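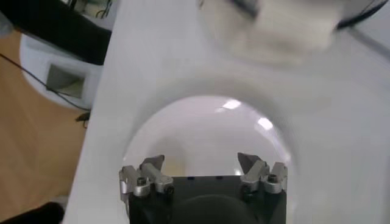
Bun steaming times in a small electric pot

Maddocks
Using a cream-white electric pot with a steel basket on top and a glass lid. Bases come out soggy after 12 minutes. Is that the lid or the load?

Kevano
Load. Three buns at 60 g is plenty for a basket that size. They swell and block the holes.

Jelia
Disagree. Four is fine if they don't touch — mine are spaced like this:

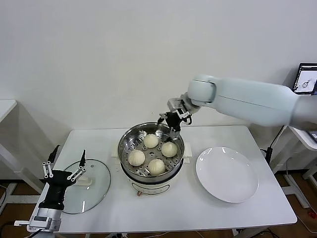 Four buns, lid off, plate to the right.

Kevano
The front one and the left one look bigger than the others. Weigh the dough.

Jelia
Fair. I'll weigh the next lot.

Bosex
It's condensation. Wrap the lid in a cloth and put paper under each bun. 220 ml of water in the base, no more.

Maddocks
Cloth on a glass lid with a knob in the middle — tied over the top?

Bosex
Yes, corners knotted above the knob. Leave it on for 2 minutes after switching off.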